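Search this site... Search

Molirell Fold-Flat Bait Cooler, first month with it

Quick one, I have to be out the door by 5. Got asked at the ramp again what that gray box is so I'm just going to write it up and point people here.

It's the Molirell fold-flat. Soft sides, hard lid, hard floor, little battery aerator that clips in a pocket on the side. Sold as a bait cooler but it'll hold drinks if you don't mind drinks that smell like shiners. I mind. Bought a second bag for drinks.

Paid $92 at the shop in Irkilby. Cheaper online maybe, didn't look. I like having somebody to hand it back to when it leaks. Which it did, see further down.

The good. It folds. Really folds, goes behind the seat of the truck, where my old hard box never would. Floor drops in and locks with two tabs, lid snaps on, done before the coffee's poured. Lid has a small hatch so you can get a hand in without opening the whole thing and letting the cold out. Hatch is big enough for my hand in a glove. Tried it in October with the thick gloves, still fine.

Holds temperature better than I figured for something that thin. One frozen bottle in the bottom, bait lively at lunch. No ice needed if the morning starts cool. Haven't had it through July yet so take that for what its worth.

Strap is comfortable. Wide, doesn't dig. Buckle is plastic, and I'd want metal, but it hasn't slipped.

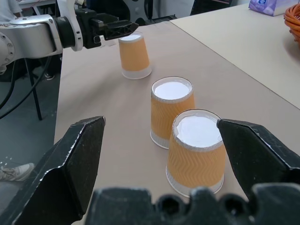 Now the aerator. Quiet, which I like, my old Pliso pump sounded like a hair dryer in a bucket. This one you have to lean over to hear. Takes D cells, not included, of course. Ran it 7 trips on one set before it started to slow down. Short trips, mostly mornings on Lake Miah, so don't hold me to that if you're out all day.

The tube is too short. By a lot. Reaches the water when the box is full, but run it half full and the stone hangs up against the side doing nothing. Bought a longer piece of tubing at the pet store, pushed right on. Should not have to do that on a new box.

Also the pocket for the pump faces out. So it catches on everything. Rod tips, dock cleats, my jacket. Turn the whole thing around and then the hatch opens the wrong way. Somebody didn't carry this down a dock before they sewed it.

The leak. First box wept at the back corner, right at the seam. Not much, a wet spot on the truck mat the size of a saucer. I thought it was spill at first and blamed my driving. Filled it in the driveway overnight and there it was. Took it back, they swapped it without a fuss, second one has been dry. Fill yours at home before you trust it on carpet. Do it the same day you buy it, keep the reciept.

Cleaning. Rinse, wipe, leave it open. Liner is smooth and light colored so you can see what you missed. Don't fold it up wet!! I did that once, left it behind the seat for a weekend, and the truck still isn't right. A little baking soda and water got the liner clean. Nothing has helped the truck.

The drain plug is fine. Small. Slow. Tip it out through the lid if you're in a hurry.

Who it's for: bank guys, kayak guys, anybody sharing a boat and short on room. If you've got a livewell you don't need this. If you fish tournaments you already have something better. My brother in law has the big hard Molirell and his is nicer in every way except that it takes up half the back deck and he trips on it.

Would I sit on it? No. Lid says not to and for once I believe a lid. It bows if you even lean.

Capacity, they say 2 dozen large shiners. I'd keep it under that on a warm day. Minnows, load it up, they don't care. Haven't tried crawfish and wont, I think they'd be into that liner by noon.

Things I'd change: longer tube, pump pocket on the other side, metal buckle, some kind of handle on the lid. Right now you're prying at the edge with cold fingers.

Rating, 4 out of 5 for the box, 2 out of 5 for the pump setup the way it comes. Fix the tube and that number goes up. I'm keeping mine.

Will add to this after the hot months if it's still holding water. Gotta go, bait's in the truck.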